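Norkance Workshop Services
Help and advice

Desktop strip-down and refit: frequently asked questions

These answers apply to tower and small tower desktops brought in for processor, memory, drive or power supply work. Laptops and all-in-one machines are dealt with on a separate page.

What should I do before I bring a tower in?

Back up your files, shut the machine down fully and remove any discs or memory sticks. Leave the monitor, keyboard and mouse at home. The mains lead is only needed if the fault concerns power.

Which way up should a tower be for work on the board?

On its side, with the removable panel uppermost. The board then lies flat and the processor can be lowered straight into place. In an upright case the cooler hangs off the board by its fixings while they are being undone, and screws tend to fall behind the drive cage.

Do I need to unplug the machine, or is the switch enough?

Unplug it. Many power supplies keep a standby voltage on the board while the mains lead is connected. After pulling the lead, hold the power button in for 10 seconds to drain what is left. Do not open the power supply itself. It contains parts that can hold a dangerous charge, and we replace these units whole.

In what order are parts taken out?

Side panel first, then expansion cards, then the cooler, the processor and the memory. Drives are left in their cage unless they are being changed or are in the way. Power and data cables are unplugged at the board end where possible and laid over the side of the case, out of the socket area.

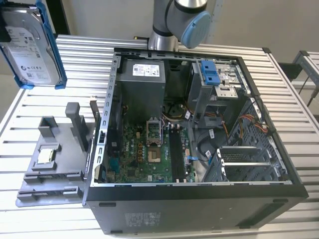

How should a processor be stored once it is out of the machine?

Put it in a rigid plastic clamshell or an anti-static tray, contacts untouched, and label it with the job number. Clean the old paste off the lid first, using a lint-free cloth and isopropyl alcohol. A plain polythene bag is not suitable, as it can build up static.

How long can a socket be left open?

As short a time as the job allows. If the board is going to stand overnight, fit the plastic socket cover. Dust can be lifted out with a hand blower. Never wipe the contacts with a cloth or a cotton bud, as fine contacts catch on fibres and bend. A bent contact may show up as a missing memory channel or as a machine that will not start at all.

Can I reuse the old thermal paste?

No. Clean both surfaces and apply fresh paste every time the cooler is lifted, even if it was only lifted for a moment. We use Flustis grey paste, one small dot in the centre of the lid.

Which memory slot should be filled first?

Follow the diagram in the board's service manual. Slot order differs between models and the slot nearest the socket is not always the first. Open the latches, line up the notch and press evenly on both ends until the latches close. If 2 modules are fitted, they should match in size and speed.

What are the coloured wires from the power supply?

On standard units yellow is 12 V, red is 5 V, orange is 3.3 V and black is ground. Some makers use their own wiring or connectors, so check the label and the manual before fitting a replacement. A plug that seems to fit is not proof that the pins agree.

Do you sell replacement parts?

We stock memory, SATA drives, SATA cables and Sindon power supplies. Processors are ordered against the job. Customers may supply their own parts, in which case the guarantee covers labour only.

What does it cost?

Inspection is £50, taken off the bill if the work goes ahead. A processor or board swap is £75 labour, with parts charged on top. Memory and drives are fitted free when bought from us.

My machine beeps or flashes a light after refitting. What now?

Write down the pattern and compare it with the maker's list of codes. Switch off, unplug, and reseat the memory and the processor power lead, in that order. If the pattern is the same afterwards, stop there and bring the machine in with your note of the code.

Last reviewed: January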